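Home | Jobs | Workshop | Suppliers | Contact

Posted in: Maintenance and Trades, Part Time

Robot arm minder, kitchen cell, Gredville

We run one robot arm over one kitchen sink. We need a person to keep it in working order, and we'd like that person to be hard to impress.

Plenty has been promised about machines like this. Lappalainen, the firm that sold us the service plan, told us the cell would look after itself between visits. Our logbook says otherwise. Most of the entries are small stuff: a cable rubbing at a joint, a gripper finger worked slightly out of line, a camera bracket knocked by somebody's elbow and the whole day's work off by a thumb's width. None of it is clever to fix. All of it has to be noticed first, and that is where we keep falling down.

The job is 10 hours a week, split over mornings, with an early start on Sunday when the arm is parked for its weekly check. You would report to the workshop at Norkuvov and work on your own most of the time.

What you'd be doing:

- Checking the cable run from base to gripper and re-tying it where it has crept. Too tight and it pulls at the wrist, too loose and it catches.
- Cleaning the gripper and inspecting the fingers. Dish soap gets into everything.
- Setting the home position again after any bump, then testing it on the plate, the bowl and the cutlery.
- Wiping down the joint covers and looking for grit or moisture around the seams.
- Writing it all down, including the days when you found nothing.
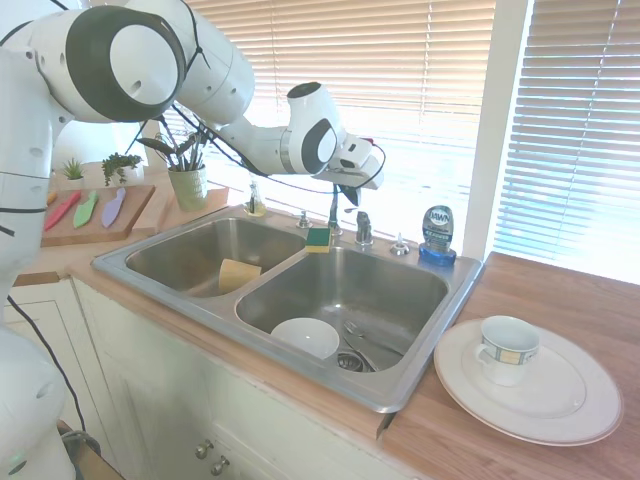
Does the arm need to be powered off before anyone reaches into the sink?
Every time, and paused doesn't count as off. Park the arm, switch it off at the wall, hang your tag on the switch, then put your hands in.

You don't need a degree, and we don't care much which courses you've done. Two years of hands-on repair work would suit us well, whether on packing lines, commercial dishwashers, farm gear or lifts. You should be able to read a wiring diagram, use a torque wrench properly and say "I don't know yet" to a manager without going red. If your letter tells us robots will change the way the world washes up, we will probably put it at the bottom of the pile.

The pay is $30 an hour, plus a $300 tool allowance once you've finished your trial month. Steel-capped boots are on us. The parking is bad and we can't do anything about it.

Some fair warnings. The spares come through Drevach and they are slow, so expect to nurse a worn part along for longer than you'd like. The manual was translated in a hurry and the chapter on the wrist has its diagrams in the wrong order. We have corrected our copy in pencil. The sun gets fierce at that window on a clear day, and the cameras don't always cope, so learn how the blinds work before you start adjusting anything else.

To apply, send us one page about something you repaired that broke again, and what you did the second time. Put "arm minder" at the top. Applications close at 5 pm on the last working day of the month. Short-listed people will be asked in for a paid two-hour trial at the cell, bring your own torch.

Get new jobs by email. Enter your address to join our newsletter. You can unsubscribe whenever you like.

This site uses cookies to remember your settings. Accept | Manage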